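Gronari is the second studio album by the singer and songwriter Aroha Tautahi. It was released in April by the small label Kesard, first on vinyl and later as a download. The album contains nine songs, and most of them are built on voice, harmonium and slow drum patterns.

Tautahi wrote the songs during one winter in Harawira, where she was teaching singing to children. The recording was made in the studio Famer in 12 days. She played the harmonium herself and asked the engineer to keep the sounds of breathing and of the pedals.
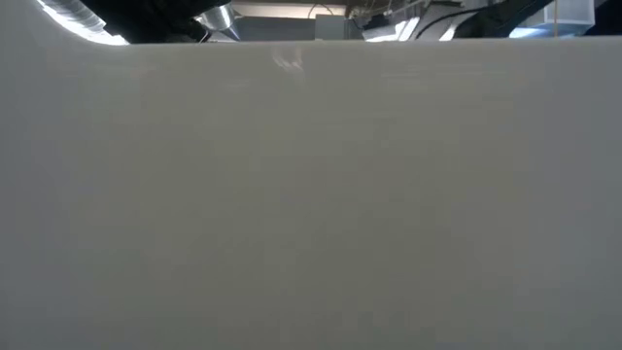
A pale gray surface with a rounded corner at upper left.

The first vinyl edition had 1,000 copies, of which 779 were sold by mail order. A further 50 copies were signed and given to the choir that sings on the last song, "Salt Road". The second edition, dated 2024-12-12, has the same songs in a different order.

Reviews were mostly positive. Several writers praised the low singing in "Ferry Bell", while others found the second side too long. Tautahi has said that she prefers the order of the second edition, and she uses it in concerts.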